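4.2 Upkeep of the hand-held gripper

The Wusora tool is sold as needing no regular care. We doubt this. Over 100 days at the Droldale site we kept a plain log of every fault, and of 2,168 recordings we threw out 309, most of them for a shifted lens mount or a slack finger belt. Neither fault raised a warning.

The maker's guide asks for a mount check once a month. We found that too seldom, and moved to a check at the start of each shift: seat the lens ring, tighten the 3 screws behind it, then record a short clip at a bare stretch of tabletop. Clips are compared by eye with one kept from the first day. Sleiman's software offers a score for the same job - we could not get it to agree with itself on repeat runs, and stopped using it.

Figure 3 gives a view from the tool at the round table, with one bowl set out.

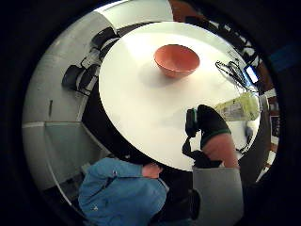
Figure 3. Fisheye view from the hand-held gripper. The bowl is near the top middle of the table; cables and a small device with a lit screen lie to its right.

The strong bending near the rim matters for upkeep. A small turn of the lens is hard to spot in the middle of such a view, so we judge the mount by the table's edge. Whether this would serve on the Clellari arm, with its narrower lens, we cannot say.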